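This website uses cookies to remember your language. By continuing you accept this. OK | Settings

6. Sorting small items: what to expect and how to prepare

Please read this section before you give the arm its first tidying task. Many owners ask us if the Jalden can already sort a jewelry box alone. The short reply is: sometimes, and only for the easy pieces. In July we made 126 trials at Ustirura, and 102 of them ended with at least one piece in the right tray. A complete box was sorted in 13.

6.1 Before you start

1. Put the box on a flat surface. A blanket is allowed, but smooth the wrinkles first.
2. Switch on the lamp and wait until the camera has adjusted.
3. Check that no power cable crosses the path of the arm.

CAUTION: Shiny tape and a strong lamp give reflections. The software can take a reflection for a bead and will try to pick it up.

6.2 Starting the task

4. Choose "Sort small" in the menu and set the force to Low.
5. Let the arm take the single hard pieces first. A watch with a closed strap or a bangle is a good beginning.
6. Stop the task when only strings and cords are left. Long bead strings, which lie in loops over other pieces, must be separated by hand.

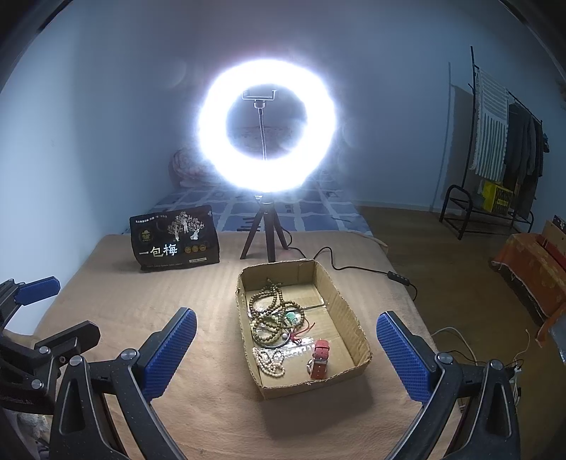
6.3 If the arm pulls a string

Press Pause, not Home. With Home the fingers go up while they are still closed, and the string may break. Open the fingers from the menu and lift the string away yourself.

NOTE: Untangling is not supported in this version. Bülent Başaran in our test room needs around 6 minutes for a box by hand, and the arm is still slower.

Subscribe to our newsletter for firmware news. Enter your e-mail address.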